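About Clirndale

Clirndale Linen Hire looks after the sheets, towels and tablecloths of small hotels, guest houses, two rowing clubs and a funeral director with very high standards. We're based in Vengate, behind the tyre place. If you've reached the river you've missed us, and you'll need to go as far as the garden centre to turn round.

The firm was started by Rostislav Krajčí, who had been a night porter at the Truvmont for long enough to form opinions about pillowcases. The hotel sent its washing to a big laundry two counties away. It came back when it came back, and it often came back belonging to somebody else. One October a wedding party of 38 sat down to dinner at tables laid with fitted sheets. Rostislav handed in his notice that winter and bought two second-hand washing machines, one of which worked.

He is still here most mornings from half past five. He says he has retired, and we have learned to agree with him while he checks the hems.
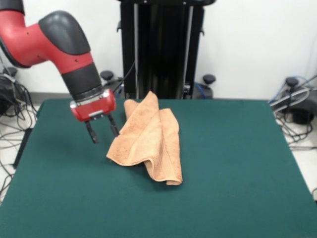

The early years are a bit patchy, because the paperwork was kept in a biscuit tin and the tin was kept near the boiler. We know the Truvmont was the first customer, as they've mentioned it at every price review. We know the first van was bought from a baker and smelled of it until the day it was scrapped. Guests at several establishments remarked on how homely the towels were.

The name has no great story behind it. It was already painted over the door when we took the lease and the signwriter wanted a week's wages to change it.

What we do now

You tell us what you need for the week, we bring it clean, and we take away whatever your guests have done to the last lot. We own the linen, so when it wears out it's our problem. You pay a flat weekly rate, set once a year in writing. There's no charge for ordinary stains. There is a charge for hair dye, and a larger one for hair dye that somebody has tried to hide with bleach.

We serve 217 customers, from a single holiday let up to the Truvmont, which has 13 floors if you believe the lift and twelve if you take the stairs. We've been asked to take on chains and have always said no politely. They want a manager for the account, and we would have to find one.
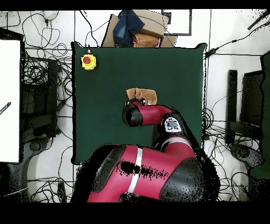 Colour causes more arguments in this trade than price does. Hotels want white because white says clean, and then they put a white towel in a room with a spray tan in it. We keep three shades and have resisted a fourth for years. Our own vote goes to the light browns. A tan cloth, even crumpled up like the one on the dark green table, still looks respectable, where a white one in the same state looks like evidence. Guest houses that take walkers and dogs have mostly come round to our way of thinking. The rowing clubs chose navy and won't hear a word against it.

Our least popular product is a range called Sokol, a heavy bath sheet Rostislav ordered in person after a good lunch. It takes two cycles to dry and a certain amount of upper body strength to use. We bought 1,504 of them. If you'd like some, the terms are generous.
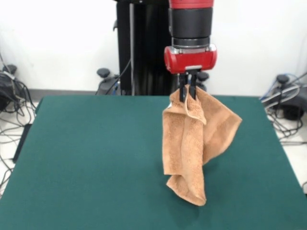

Can we hire towels without taking the bedding as well?

Towels on their own are fine, and plenty of customers do exactly that. The minimum is one delivery a week, and you can add sheets or table linen later at the same rate as everyone else. Ring before noon if you want the change to start with your next delivery.

The people

Most of us came for a summer and failed to leave. The pressing room is the warmest place in Vengate between November and March, which has done more for staff loyalty than anything in the handbook. New starters spend their first fortnight on folding. Everyone believes they can already fold. The second week is usually quieter than the first.

Drivers keep the same rounds for years, so yours will know where the key is and which of your dogs means it. If you change the round's parking arrangements without telling us, you'll hear about it from the driver before you hear from the office, and in plainer language.
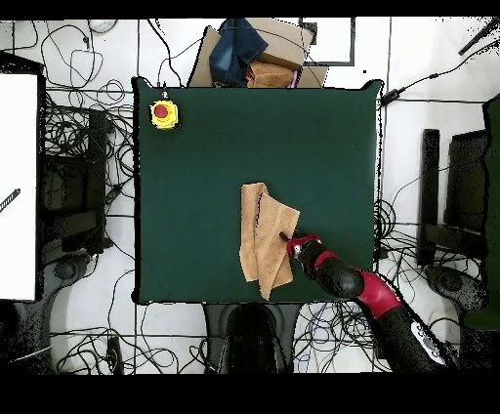

We mend what can be mended. Sheets with a tear near the edge get cut down for cots, and towels that have gone thin in the middle become floor cloths, then van cloths, then something the mechanic keeps under his bench and won't discuss. Anything decent but surplus goes to the animal rescue on the Vengate road, whose residents aren't fussy about matching sets.

The water from the last rinse is used again for the first wash of the next load. We did this to save money, long before customers began asking about it on forms, and we're happy to take the credit now.

Coming to see us

Visitors are welcome on weekday afternoons once the vans are out. Come to the side door, as the front one sticks. Bring a towel you like if you want us to match it, and please wash it first.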